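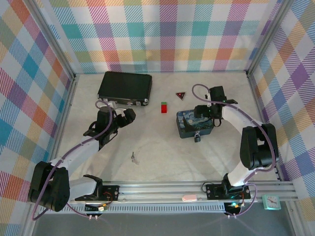 Re: Open day at Gakudska – anyone going?

I went in August and stayed way longer than planned! They had the two-arm bench out, the one with the plaid walls, and a black case and a blue box with a swirly night-sky lid on the floor between the arms. The box has a tiny padlock on it and there's a key lying nearby, so of course everybody wanted to see that one. I stood there through 3 rounds of questions – mostly kids, and better questions than mine.

Next session is at 4, bring ear plugs if the Runance hall is open too.

On the open day thread, a list member wrote:
> Is it worth the drive from Cuvesitz? It's 98 miles for me.
> And do they let you get close to the arms, or is it all
> behind glass like at Sepp?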